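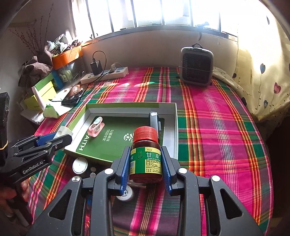

Sorting task for the December meet – two grippers or one?

mbensaid_durley
Okay so our club (Durley, second year entering) is doing the household sorting task and I'm stuck on something that's splitting the team. We're collecting demos with the hand-held grippers, one in each hand, picking up small stuff and putting it in a tray. Jars, pens, bottle caps, that kind of thing. We've got 354 demos so far and the goal is 2,000, which, yeah, I know.

Half of us want to keep going with both hands. The other half says most of these picks only need one, and the left gripper just hovers there and adds noise. What did your teams do?
– Mahmoud Bensaid

skamerix
One. We did two hands last year and our left arm learned to drift around like it was looking for its keys. Took us ages to figure out it was copying us.

ffion_k
Disagree with skamerix, sorry! The task sheet has lids on it. Are you going to open a screw cap with one gripper? Keep both, but give the left hand a job every time, even if the job is "stay put next to the tray." Ours got way better once everyone parked it in the same spot.

skamerix
The lid part is 8 points. You can skip it and still place.

ffion_k
You can skip it if you're happy placing. I'd like to win one before I graduate lol

mbensaid_durley
We do want the lid points. Parking the left hand is a good idea though, right now everybody holds it wherever. I looked back at Wednesday's batch and I could tell who was recording just from the left hand.

cidemport_tom
Jumping in from Cidemport. How are you holding round jars? We kept grabbing by the cap because it's easier to see, and then the cap would turn in the fingers and the jar went with it.

mbensaid_durley
By the body mostly. Some of the newer kids go for the cap and I've been tossing those.

ffion_k
Don't toss them all! If the jar made it to the tray it's a fine demo. Toss the ones where it slipped.

skamerix
Nope, toss them. Mixed grasps on the same object were a mess for us. Pick one and stick with it.

ffion_k
How many demos did you have though?

skamerix
Fewer than him. Okay, fair, maybe it works itself out at 2,000.

cidemport_tom
We kept both kinds but put them in separate folders so we could train with and without. Bit of extra work but then you don't have to argue about it. Also change your background! We did everything on one gray table and the policy fell apart on a patterned cloth. Beds, rugs, messy desks, all of it.

mbensaid_durley
Separate folders, yes, stealing that. Backgrounds we're okay on, people take the grippers home and use whatever's lying around.

So plan is: both hands, left one parked by the tray unless there's a lid, cap grasps in their own folder. There are 19 of us so if everyone does their share we should get there. I'll post the numbers once the first training run is done.

ffion_k
Do the lid ones early – they take forever and everyone quits on them by the end.

skamerix
Still say one hand. Good luck though, see you at the meet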